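Home Agendas Minutes Newsletter Contact
Last updated 2025-01-29

Homlow Allotment and Garden Society
Minutes of the winter meeting

The meeting opened late, the key having been left in the door from the other side.

Minutes of the November meeting were approved after the word "shouting" was changed to "discussion."

Water. The new meter at the MacRitchie Road gate says we used 3,000 gallons last quarter, in a season when most plots were under tarps. Kostetti came out, looked at the pipe, and billed us for looking. Agreed to shut off the lower line until spring and see whether the meter keeps going without us.

Compost. The Ziltine bins are full. One holds mostly avocado pits and a doormat. Members are reminded that the list of what goes in is painted on the lid, and has been for four years. A motion to paint it larger passed.

Sheds. Two sheds still have no number. The owner of one asked whether a name would do. It would not.

Money. We have about 1,000 dollars, all of it already promised to the fence. The fence quote has gone up. A member suggested a hedge. Another pointed out that the last hedge is what we bought the fence to replace. Carried over.

Seed swap. To be held in the hall as usual. Please label envelopes with the name of the plant — "red ones" was not well received last year. Squash seeds are limited to one envelope per household, and we would be grateful for fewer.

Rabbits. Discussed at length. The rabbits remain.

Any other business. A request for a second wheelbarrow was met with a request to return the first. The notice board needs new cork, and the proposal to move it out of the rain was put off until someone finds a dry wall.

The meeting closed when the heating did. Next meeting at the same place, with the key on the inside.

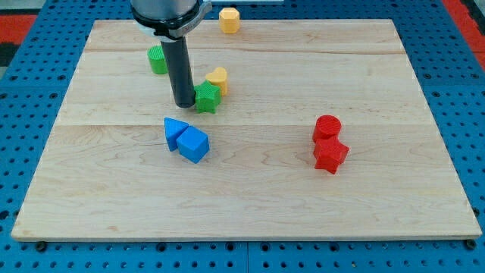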